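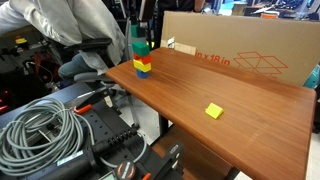 Drevo Opens Orders for the Dzene Tabletop Gripper Kit

HITTHORPE, Jan 7, 2022 - Drevo, the Hitthorpe maker of small robot equipment for classrooms, workshops and research benches, is very happy to announce that the Dzene gripper kit is now open for orders. The kit has been a long time coming, and all of us here would like to thank the many people who wrote in over the past year to ask when they could finally get their hands on one. The first boxes will leave our building this month, and we plan to keep a steady supply on the shelf from then on.

Dzene is a two-finger gripper with its own controller, cables, mounting plate and a set of ready-made lessons, and it is meant for people who already own a tabletop robot arm and would like it to do something useful, or at least something fun, on the first afternoon. We chose block stacking as the opening lesson. Blue, yellow, red and green blocks go up one on another, and then the gripper brings a further green one over the top of the pile. It sounds like child's play, and in a way it is, but anybody who has tried to teach a robot to do it will know how much there is to get right. The fingers have to close gently, the arm has to come in level, and the block has to be let go at the proper height so that the tower stays up.

We are fond of stacks that come out a little crooked. A tower whose edges don't quite line up tells you a good deal about how the arm is set up, and the lesson book spends a whole chapter on reading a stack and working out which setting to change next. Once you are comfortable with square-sided pieces, there is a second chapter on wedges, such as a small yellow one lying on the wood with its slope facing up. Wedges are harder to pick up than they look, and we suggest leaving them for the second day.

What Comes in the Box

The standard Dzene kit includes:

Gripper with 2 slim black fingers
Controller with power supply
Mounting plate and screws
Cable set, with enough length to reach across a good-sized table
Block set in assorted colors and shapes, wedges included
Printed lesson book with 31 lessons, from first power-up through sorting and stacking

Buyers will need to supply their own arm and computer. A list of the arms we have tried the mounting plate on is printed inside the cover of the lesson book, and our support desk will gladly send it ahead of time to anyone who would like to check before ordering. Please do ask if your arm isn't listed, as we can often suggest a set of screws that will do the job.

Made for Ordinary Rooms

From the beginning we wanted a kit that would feel at home in the sort of room where people really work, with office chairs pulled up close, other projects going on at the next desk, and a shipping carton or two standing about. There is no special table to buy. A plain wooden tabletop is fine, and so is nearly anything else that is flat and doesn't wobble. We do recommend that the arm be fastened down firmly, that spare cable be coiled up out of the way of the moving parts, and that the person running the lesson sit where they can comfortably reach the stop button.

The early version of the kit went out to a small group of schools and hobby workshops in November, and their notes have made the finished product a good deal better. The finger pads are softer than they used to be, the lesson book now has larger type, and the start-up steps have been cut down to a single page that can be pinned to the wall. Several groups also asked for a slower setting for younger students, and we were glad to add it.

A Companion Program Called Farine

Every kit comes with a copy of Farine, our lesson program, which lets users lead the arm through a movement, save it, and play it back as many times as they like. Farine keeps a simple record of each try, so that a class can look back over its saved runs and talk about what went well and what could be improved. Each user account has room for 100 saved runs, and older ones can be moved to a regular drive whenever more space is wanted. Updates to Farine will be free to kit owners for as long as we offer the kit.

Price and Ordering

The Dzene kit is priced at $688, with shipping figured separately at checkout. Schools and libraries may order by purchase order, and we are happy to provide a written quote for those who need one to take to their purchasing office. Replacement finger pads, extra blocks and additional copies of the lesson book can be bought one at a time.

Visitors are always welcome at our Hitthorpe showroom, where a kit is set up and ready to try. Please call or write before you come so that we can set aside enough time to show you how it works and answer your questions.

About Drevo

Drevo designs and assembles small robot equipment in Hitthorpe. Its products are used in classrooms, maker spaces and research groups, and all of its support is handled by the same people who put the kits together.

Press contact: Drevo Press Office, Hitthorpe
Review kits are available on loan to members of the press on request.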